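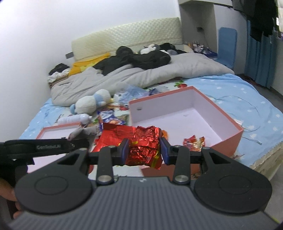
チケット概要

件名:Rondine 寝室片付け作業 次期機材の見積もりで指パッドの数量が合わない
分類:調達/予算計画
優先度:中
状態:解決済み
起票:現場担当
対応:調達サポート窓口
関連システム:Disimen(見積もり・在庫)
関連取引先:Trivham、Baloch

問い合わせ内容

4月からの寝室片付け作業に向けて、Disimen で機材の見積もりを作成しています。手持ちグリッパーの指の内側に使う交換パッドが118組と計算されますが、作業計画から手で出した数は78組です。単価は1組3,000円なので、差額は12万円になります。

見積もりの作成手順は次のとおりです。
1. 前期の見積もりを複製
2. 作業区分を「台所」から「寝室」に変更
3. 手持ちグリッパーの追加台数に2を入力
4. 消耗品の自動計算を実行

複製元を変えても同じ結果でした。ブラウザのキャッシュを消し、別の端末から入り直しても変わりません。予算の申請画面は数量を手で上書きできないため、このままでは提出できません。

添付の写真は作業の様子です。指でつまんでいるのは赤いホイルの菓子の包みで、すぐ奥にも同じような赤い大きめの袋があります。寝室の対象物はこういう薄くてしわの寄った包装が多く、台所の食器とは扱いが違います。作業区分を変えたことで係数が変わった可能性も考えましたが、画面上では確認できませんでした。

確認してほしいこと
・118組という数の内訳
・78組で申請してよいか
・寝室の区分にしたとき、パッド以外に増減する品目があるか

対応記録

9:40 窓口
受け付けました。見積もりの編集履歴と、消耗品マスタの該当行を確認します。申請画面の数量が手で直せないのは仕様です。自動計算の元になる値を直す必要があるので、申請は下書きのままにしておいてください。

10:15 窓口
作業区分の係数を確認しました。「台所」と「寝室」でパッドの係数は同じ値です。区分の変更は今回の差に影響していません。

念のため、下書きの写しを作って区分を「台所」に戻し、自動計算をかけました。結果は118組のままでした。

次に追加台数を疑っています。現場の計画では、追加する2台の分は78組に入っていますか。

10:32 現場担当
入っています。手持ちの台数と追加2台を合わせた計画使用量が78組です。初回装着分は本体に付いてくるので数えていません。

10:50 窓口
ありがとうございます。追加台数を0にして計算したところ、数量は減りましたが、減った分は計画表の追加2台分と一致しました。台数の計算も正しく動いているようです。余分な40組は別のところから入っています。

見積もりに載っている品目を、本体、付属品、消耗品、収納に分けた一覧で送ってもらえますか。単価の列はなくてかまいません。

11:20 現場担当
一覧です。

本体
・手持ちグリッパー 2台(追加)

付属品
・手首ストラップ 台数分
・Trivham 予備キット 2箱

消耗品
・指パッド 自動計算

収納
・Baloch 運搬ケース 2個
・仕分け用の箱 大小各種

予備キットは前期の見積もりにも入っていました。前期は1箱で、今回は追加台数に合わせて2箱にしています。

13:05 窓口
原因の見当がつきました。Trivham の予備キットには1箱につきパッドが20組入っています。2箱で40組です。

Disimen の消耗品計算では、キットの中身を在庫として差し引く設定と、必要数に加える設定があります。マスタを見ると、このキットは「加える」側になっていました。計画使用量の78組に40組が足され、118組になったと考えられます。

前期の見積もりも同じ設定で計算されていた可能性があるので、そちらは別に調べます。

13:30 現場担当
前期の納品書を確認しました。確かにパッドが20組余分に納品されています。棚に未開封で残っていたものがそれだと思います。現場では予備として多めに買ったと理解していました。

そうすると、78組も買いすぎになりませんか。キットの40組と棚の20組を使えば、単品で買う数はもっと少なくて済むはずです。

14:10 窓口
計算上はそうなります。

計画使用量 78組
キット同梱分 40組
棚の未開封分 20組
単品で必要な数 18組

18組であれば単品の費用は54,000円です。最初の自動計算では354,000円だったので、30万円下がります。キット本体の費用はどちらの場合にもかかるため、この比較には含めていません。

ただし、棚の20組が今回の機種の指に合うかを確認してください。型番の末尾が違うものは、見た目が似ていても付かないことがあります。

14:45 現場担当
棚の分を確認しました。型番は末尾まで一致しています。手持ちの機体で1組付け替えてみて、浮きやずれはありませんでした。付け替えた1組は機体から外して棚に戻しています。

一方で、予備を全部計画に組み込むことには不安があります。台所のときは食器や容器が中心でした。寝室は菓子の小袋、透明なビニール袋、ぬいぐるみ、服と、硬さも表面もばらばらです。写真でもベッドの上に色とりどりの小袋が集まっていて、白い円筒形のボトルが横になっているそばに、白と水色のぬいぐるみがあります。1日の作業でこれを順に扱うと、パッドの傷み方が台所と同じかどうか分かりません。

係数が「台所」と「寝室」で同じなのは、寝室の実績がまだないためでしょうか。

15:10 窓口
そのとおりです。寝室の係数は台所の値を写した仮の値で、実績に基づくものではありません。

予備の持ち方として二つの案を出します。

案A
単品18組で申請する。足りなくなった時点で追加発注する。Trivham の単品は発注単位に下限がないので、少量でも買えます。

案B
棚の20組を予備として残し、単品38組で申請する。費用は114,000円。

案Aは支出が小さい代わりに、納品待ちの間に作業が止まるおそれがあります。案Bは余った場合に次の期へ回せます。パッドに使用期限があるかどうかは Trivham に問い合わせ中です。

15:25 現場担当
案Bでお願いします。機体が使えない時間に作業場所を借りている費用のほうが高くつきます。期限の回答が来て、短いようなら案Aに戻します。

15:40 窓口
了解しました。マスタの修正を先に行います。

収納の行について

15:50 窓口
一覧の「仕分け用の箱 大小各種」は、品目コードが空欄です。このままでは申請時に差し戻しになります。種類と数を決めて入れてください。

16:05 現場担当
箱はいまあるものを使えるので、購入から外します。写真にあるピンクの箱がそれに当たり、大きいほうと小さいほうがあります。外側がピンク、内側が白で、ふたは要りません。見積もりに入れたのは、区分を寝室にしたとき自動で行が追加されたからです。

16:20 窓口
自動追加の行は削除できます。行の左端の印を外して保存してください。次に寝室区分を選んだときにも出るため、テンプレート側も任意項目に変えておきます。

Baloch の運搬ケースは2個のままでよいですか。

16:30 現場担当
2個のままで。追加する機体1台につき1個です。ケースの内寸はストラップを付けた状態で測りました。外して入れる前提の寸法で選ぶと、現場で毎回付け直すことになるので、この寸法を仕様欄に書いています。

Trivham からの回答

翌朝 9:15 窓口
使用期限について回答がありました。未開封で直射日光を避けて保管すれば、期限の指定はないとのことです。案Bで進めます。

あわせて、予備キットの同梱内容を変更できるかも聞きました。パッドを抜いたキットの設定はなく、箱単位の販売のみです。したがって今後もキットを買えばパッドが20組ずつ付いてきます。見積もりでは差し引く側で扱うのが正しい設定です。

実施した修正

・Disimen の消耗品マスタで、Trivham 予備キットの同梱パッドを「加える」から「差し引く」に変更
・棚の未開封20組を予備在庫として登録。自動計算の引き当て対象からは除外
・寝室区分のテンプレートで、仕分け用の箱を任意項目に変更
・寝室の係数に「仮」の表示を追加

修正後の計算結果

指パッド 計画使用量 78組
キット同梱分の差し引き 40組
単品の申請数 38組
単品の金額 114,000円

確認

9:50 現場担当
下書きで自動計算をかけ直し、38組になりました。箱の行も消えています。申請画面でエラーは出ていません。このまま提出しました。

10:05 窓口
提出を確認しました。前期の見積もりについては、支払いが済んでいるため金額の訂正は行わず、在庫登録だけで処理します。

残件

・寝室の係数を実績値に置き換える。現場はパッドを交換するたびに、交換日、左右どちらの指か、直前に扱っていた物の種類を記録する。記録用の表は Disimen の「消耗品」タブに追加済み
・透明なビニール袋とホイル包装は、記録上の種類を分ける。まとめて「袋」と書かない
・キットを含むほかの作業区分の見積もりで、同じ二重計上がないか窓口で確認する。別チケットで対応

再発時の確認手順

消耗品の数量が計画表と合わないときは、次の順に見てください。
1. 計画表に追加台数の分が入っているか
2. 差が、見積もりに載せたキットの同梱数と一致しないか
3. キットの設定が「差し引く」になっているか
4. 棚の在庫が登録されているか。予備として除外したものは計算に出ない
5. 区分を変えたときに自動で追加された行がないか

3の設定は窓口の権限でしか変更できません。見積もり番号と品目名を書いて、新しいチケットを起票してください。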